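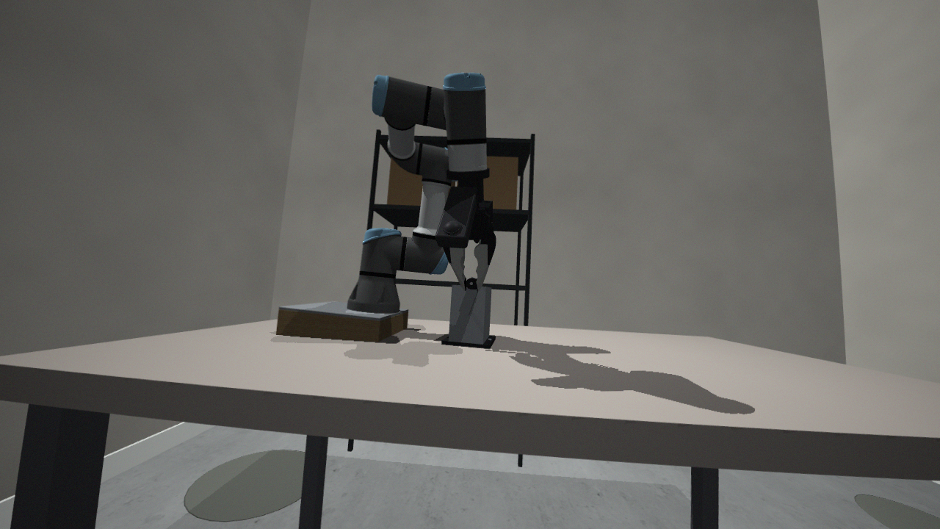 3.2 How deep to set the garlic

I've grown garlic in the same heavy clay for most of my adult life, and I still can't poke a clove in without wondering if I've gone too deep. So this part of the study is about depth, and I'll admit it's the part I had the most fun with! Every packet and every neighbor has an opinion (two inches, four inches, "up to the second knuckle"), and very little of that advice says what kind of soil the person was standing in when they came up with it. One thing I was fussy about was keeping every clove upright, pointed end to the sky and flat end down. The dibber goes in straight down, no lean to it, and the clove follows the same line.

Figure 1. Robot arm with its gripper pointing straight down over a rectangular block (computer rendering).

We planted 1469 cloves across the two plots, Skurby and Rotutgate. Skurby is the clay one, low and slow to drain, and Rotutgate is up the hill on sandy stuff that you can dig with a spoon. All of the cloves were Mousavi, a hardneck we'd saved from our own crop, and I sorted out the tiny inner ones first so that a weak start couldn't be blamed on the depth. Half of each bed got a shallow hole and half got a deep one, in alternating rows, and then the whole lot went under chopped straw. I'd have liked a third depth, but there were only so many rows and my knees had a vote too.

Winter was mild up to the new year and then turned nasty. By February 2023 the shallow rows at Skurby were in a sorry state, with a good many cloves heaved right up onto the surface, roots and all, under the straw. The clay freezes, swells, lets go and does it again, and a clove sitting near the top just rides up with it. I pushed a few of them back in out of pity and then had to drop them from the count (my own fault, I know better). The deep rows in the same bed hardly moved. Up at Rotutgate I couldn't tell the two depths apart by looking, and I tried, more than once, in the rain.

When we did the full check in March, 1425 cloves were up and growing. Nearly all the gaps were in those shallow clay rows. The shallow shoots that did make it had come up some 7 days ahead of the deep ones, and for a while they looked so much better that I was ready to write a very different section. The deep rows caught up once the nights got warmer, and I couldn't pick out a difference in leaf color or height after that.

I don't want to lean on this too hard. It's one winter, two plots and one variety, and a softneck might well behave differently. The straw muddies things as well, as it went on thicker at Skurby, where the wind doesn't get at it so much. We kept the watering the same in both places using the Stondavov drip line, but sand and clay don't hold on to the same water for the same length of time, so "the same" only goes so far. Bulb size is a separate question and I've put the harvest weights in the next section, along with the business of the split skins.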